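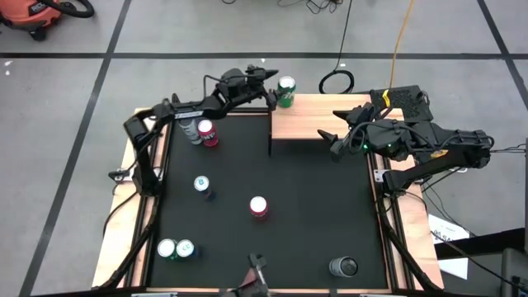
Cans on the table, green one at the back

This site uses cookies. By continuing you accept our cookie policy.

Seltzer vs. soda for a July block party?

flostcombe_dad
So I'm on drinks for our street this July and my budget is tiny. Do I buy all cans or get the 2-liter bottles and cups? My wife says bottles, my brother says cans, and I just want everybody to stop texting me.

kosa77
Cans! Bottles go flat in an hour and then you're pouring sad cola for kids. We got through 126 cans last summer and I took maybe 11 home.

Satish Nautiyal
Disagree — cups and bottles cost us way less. Also half the cans at our Blackwood picnic got opened, sipped once and left on a wall. Drove me nuts.

kosa77
@Satish so hand out markers and have people write their names on them. We do it every year.

Satish Nautiyal
Nobody under twelve has ever done that lol

berkero_b
Do both? Cans for the grown-ups, bottles at the kids' table. And get way more ice than you think, we ran out by three.

flostcombe_dad
OK doing both. Now my brother wants to know about root beer...

5 comments | 2 shares
Print | E-mail this thread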